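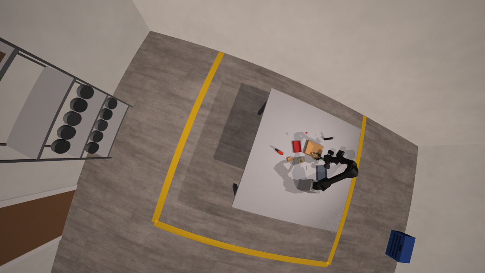 Lonia Robotics Club
Progress report to the Vevton Fund, covering the spring term through August

Dear friends at the Fund,

Thank you again for your patience while we pulled this together. You asked for two pages and we will try to behave ourselves, though there is a good deal to tell and the students would happily have sent you twenty.

When we last wrote, the club had just settled on its project for the year: teaching a robot arm to tidy a cluttered workbench, first in simulation and later on a real one. The students named the project Lu, after a great deal of arguing, and the name has stuck. Since then nearly all of our time has gone into the simulated workroom. It now has a plank floor, yellow stripes marking out the work area, a storage rack against one side, and a big white table with the arm mounted on it. The younger members did most of the room and were very particular about the floor.

On the table we keep a small crowd of things for the arm to deal with – a shallow orange box, a red container, a blue-grey tray, a screwdriver and a few tiny pieces that are a real trial to pick up. The students move these around between runs so that the arm can't simply learn one layout by heart.

We logged 181 runs in simulation this term. The boxes and the tray were manageable fairly early on. The small parts were another story, and for several weeks the gripper either closed above them or nudged them across the table. Two of our second-year students finally traced part of the trouble to the way we had set up contact between the fingers and the tabletop, and things have been noticeably better since. The screwdriver is still awkward when it lies at a slant, and we would rather tell you so now than have you hear it at the showcase.

Of the $3000 you awarded us, the largest share went to a second-hand workstation, which has cut our waiting time enormously (and ended the line for the one good laptop). We also paid for bus passes for 5 students who could not otherwise have stayed for evening sessions. The receipts are in the attached folder, and the remainder is set aside for the real arm's mounting plate and cables.

Over 40 students came to our open evening, far more than we had chairs for, and a good number have asked to join in the fall.

Next term we hope to enter the Zorari student challenge, whose first round is judged entirely in simulation. Before then we need to finish the sorting task, tidy up our code so that new members can follow it, and write proper notes on how to set up the room. We would also love to have you visit. Sessions start at 4 p.m., and the students will gladly let you rearrange the table yourselves.

With warm thanks,
The Lonia Robotics Club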